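Tronemcombe Isah 8 무선 주파수 감시 수신기

공유 50 댓글 8

주파수를 다루는 사람이라면 한 번쯤 해 봤을 고생이 있죠. 민원은 들어왔는데 현장에 가면 신호가 사라지고, 돌아오면 또 전화가 옵니다. Isah 8은 그런 날에 정말 반가운 장비예요! FM 방송 대역부터 업무용 무전, 이동통신 대역까지 한 대로 계속 지켜보면서, 허가 목록에 없는 송신이 잡히면 시각과 주파수, 점유 대역폭을 바로 기록해 둡니다. 담당자가 자리에 없어도 기록은 그대로 쌓이고요.

저희 Plateck에서는 지역 방송사와 항만 통신실, 자가망을 운영하는 사업장에 이 제품을 공급하고 있습니다. 처음 들여온 건 휴대형 모델이었는데, 고정형 Isah 8이 나온 뒤로는 문의 대부분이 이쪽으로 옮겨 왔습니다. 써 보면 왜 그런지 금방 아실 거예요.

제품 개요

Isah 8은 이름 그대로 수신 채널이 여덟 개입니다. 채널마다 대역과 분해능을 따로 정할 수 있어서, 네 채널은 방송 대역을 넓게 훑게 두고 나머지 네 채널은 문제가 잦은 주파수에 고정해 두는 식으로 많이들 씁니다. 설정은 웹 화면에서 하고, 별도 프로그램을 설치할 필요가 없어요. 사내망 안에서만 열리도록 출고되니 외부 접속이 필요하면 관리자 메뉴에서 직접 허용해 주세요.

허가 대장 연동 기능은 개인적으로 제일 좋아하는 부분입니다. 무선국 허가 내역을 CSV로 올리면 수신된 신호와 자동으로 대조해 주는데, 호출부호와 중심 주파수, 허용 편차, 송신 시간대까지 항목별로 맞춰 봅니다. 편차를 벗어난 신호는 노란색, 대장에 아예 없는 신호는 빨간색으로 표시되고, 두 경우를 따로 걸러 볼 수 있습니다. 대장 양식이 기관마다 조금씩 달라도 열 이름만 지정해 주면 읽어 들입니다(날짜 형식은 한 가지로 통일해 두는 편이 편해요). 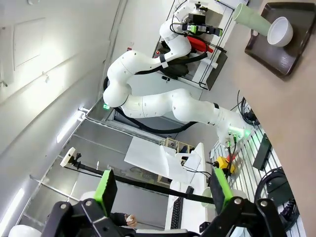
주요 사양

수신 채널: 8
저장 가능한 감시 프로파일: 300개
알림 수신자 등록: 최대 50명
안테나 입력: 4포트, N형 커넥터
시각 동기: GNSS 및 NTP
기록 형식: CSV, PDF, IQ 원본
설치 방식: 랙 장착 또는 벽면 거치
언어: 한국어, 영어

보고서 작성

감시 장비는 신호를 잡는 것도 중요하지만 결국 보고서를 내야 일이 끝나잖아요. Isah 8은 기간과 대역을 고르면 점유율 그래프, 이상 신호 목록, 스펙트럼 캡처를 한 묶음으로 만들어 줍니다. 규제기관에 간섭 신고를 낼 때 필요한 항목도 기본 서식에 들어 있고, 기관별 양식이 따로 있다면 서식을 복사해서 고쳐 쓰시면 됩니다. 월간 보고서는 예약해 두면 매달 첫날 오전 6시에 지정한 주소로 발송됩니다.

항만 통신실을 맡고 있는 Folasade Oyelaran 님은 이런 글을 보내 주셨어요. "예전에는 초단파 채널 간섭을 정리하는 데 반나절이 걸렸습니다. 지금은 점심 전에 끝나고, 첨부 파일 용량 때문에 메일이 반송되는 일만 조심하면 됩니다." 용량 문제는 10월 펌웨어에서 PDF 압축 옵션이 추가되어 한결 나아졌습니다.

설치 전에 확인할 점

안테나 케이블 길이를 먼저 재 주세요. 옥상에서 장비실까지 거리가 길면 저손실 케이블이나 전치 증폭기를 함께 권해 드립니다. 가까운 곳에 방송 송신소가 있는 경우에는 대역 저지 필터가 필요할 수 있으니, 주문서 비고란에 송신소 이름과 대략적인 거리를 적어 주시면 맞는 필터를 골라 견적에 넣겠습니다.

방향 탐지는 Isah 8 단독으로는 되지 않습니다. 발신 위치까지 찾아야 한다면 Asommont 방향 탐지 안테나를 추가하셔야 하고, 이때 안테나 입력 네 개를 모두 쓰게 됩니다. 나중에 확장할 계획이 있다면 처음부터 포트를 비워 둘 필요는 없고, 재배선만 염두에 두시면 충분합니다.

구성품

본체, 전원 케이블 2개, 랙 브래킷 한 쌍, GNSS 안테나, 점검용 휩 안테나, 한국어 빠른 시작 안내서가 들어 있습니다. 옥외용 광대역 안테나는 설치 환경에 따라 선택이 달라져서 별매로 두었습니다.

교육과 지원

납품 후 원격 교육이 한 차례 포함됩니다. 진행은 Adebayo Etim이 맡고, 영어로 진행되지만 한국어 통역이 함께 들어갑니다. 실제 운영 중인 대장을 미리 보내 주시면 그 자료로 실습할 수 있어서 훨씬 재미있어요! 펌웨어와 대장 연동 관련 문의는 Elsa Bakke 앞으로, 견적과 납기는 Plateck 영업 창구로 보내 주세요. 문의하실 때는 본체 뒷면의 일련번호를 같이 적어 주시기 바랍니다.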